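Grasp planner picks the wrong piece when paper overlaps the wood grain
Perception and Planning > Bimanual

rirnix_tom
Posted 4:12 pm
Running Rirska on the two-arm cell, task is crumpled brown paper off the table and into the bin. Segmentation on the wrist camera keeps merging paper with dark marks in the timber. Over 100 attempts the planner went for a crack in the wood 30 times.

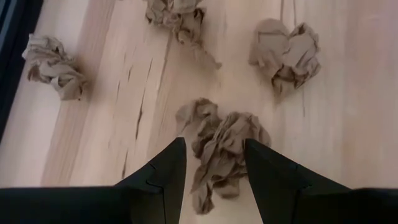 I've tried raising the depth threshold to 45 and it made no difference. Colour weighting is at default.

Ruoxi Qin
Posted 4:40 pm
Drop the colour weighting to zero and use height above the fitted plane. Brown on beige is a poor cue.

yadav_fan
Posted 5:05 pm
Disagree. Flattened paper sits too low for height alone. Retrain on your own table, some 600 crops should do it.
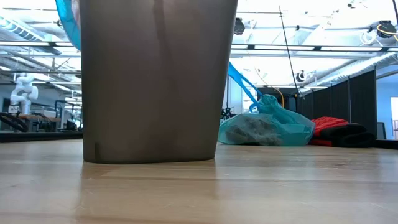 Also check the bin model before you blame the grasps. Yours is probably a solid box in the collision map. Dark grey see-through plastic like that gives bad depth returns, so I'd load a mesh.

rirnix_tom
Posted 5:31 pm
It was a box, yes. Swapped in a tapered mesh and padded the rim for the liner.
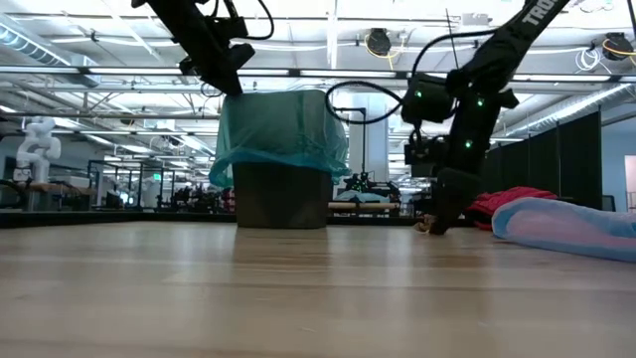
Planning time is fine now. Still getting the crack picks, so I'll try Ruoxi's setting first and retrain if that fails.

Ivar Aasen
Posted 6:02 pm
Log the plane fit while you're at it. Mine drifted in Prirau.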